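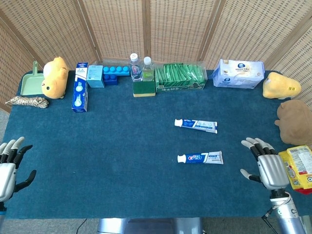 Caverix Ropewalk for Scale Rigging Line

Manufacturer: Trustard
Supplied by: Floteo Model Rigging
Availability: in stock
Page revised 25 January 2026

The Caverix is a hand-cranked ropewalk for laying up miniature rope from cotton, linen or polyester thread. It is intended for standing and running rigging on period ship models, where the line supplied in kits is often braided, or laid in the wrong direction for its position on the ship. Rope made on the Caverix can be laid right-handed or left-handed, in any combination of strands up to four.

The machine has two parts. The head carries the crank, the gear train and the hooks, and is clamped to the end of a bench. The tail carriage holds a single swivel hook and runs on a length of rail, drawn towards the head as the strands shorten under twist. A loose grooved top sits between the strands and keeps them apart until the lay closes behind it.

Gear train

Each hook spindle is driven by its own 14-tooth brass pinion from a common central wheel. All hooks therefore turn at the same speed and in the same direction, so that every strand receives an equal amount of twist. Spindles not in use may be left running empty. There is no need to remove them.

The spindles turn in plain bronze bushes. Apply a drop of light machine oil to each bush before first use and at intervals afterwards. Do not oil the hooks, as oil will travel along cotton thread and prevent it from taking stain evenly.

Choice of lay

Most running rigging on European ships was hawser-laid, with three strands closed right-handed. Fit three hooks and use the three-groove top. Shroud-laid rope has four strands closed round a central heart. The four-groove top is drilled through the middle for this purpose, and the heart is passed through the hollow axle of the central wheel and kept under light tension by hand or with a small weight.

Cable-laid rope is made in two stages. Lay up three lengths of right-handed hawser and fix the ends, then return them to the machine and close them in the opposite direction. Allow more thread than appears necessary. Take-up occurs at both stages, and the finished cable will be a good deal shorter than the yarns it was made from.

Two-strand rope can be made for very small diameters, such as ratlines and flag halyards on models at small scales. It has a flatter appearance than hawser-laid line and is not recommended for anything thicker.

Thread

Any thread with a consistent diameter may be used. Linen gives the best surface but varies along its length and should be checked for slubs before it is put on the hooks. Mercerised cotton is easier to obtain and lies well round deadeyes. Polyester holds its shape and produces little fuzz, though it will untwist if the ends are not secured before the rope is taken off.

Thread that has been spun with a left-hand final twist should be laid up into left-handed strands only after a test piece has been made. Some threads open out when twisted against their own spin and the resulting rope is soft. The Simões rigging threads sold on this site are marked on the reel with the direction of final twist.

Tension

The carriage is held back by a cord passing over a pulley to a weight hanger. Start with the lightest weight and add to it until the strands hang level between the hooks. Too much tension gives a long, open lay; too little allows the strands to kink before the top begins to move. Keep a written record of thread, weight and crank turns for each size of rope, so that further lengths can be matched if the first batch runs out.

When the rope has closed, leave it on the machine for a few minutes, then wipe it along its length with a damp cloth and let it dry under load — this sets the lay. Seize or glue both ends before cutting.

Specification

Hooks: 4, removable
Pinions: brass, 14 teeth
Spindle bearings: bronze, 8
Tops: 2 (three-groove and four-groove), boxwood
Rail: aluminium, in sections
Drive: hand crank, either direction
Fixing: bench clamps, 2

Supplied with the machine

Head unit, tail carriage, rail sections with joining plates, both tops, cord, pulley, weight hanger, 8 slotted weights, spare hook and printed instructions. Thread is not included.

Optional parts

Extension rail, for builders who need longer runs for anchor cables. Serving attachment, which clamps to the same rail — orders placed since October include the revised thread guide. Replacement pinions and bushes are sold singly and can be fitted with a small screwdriver.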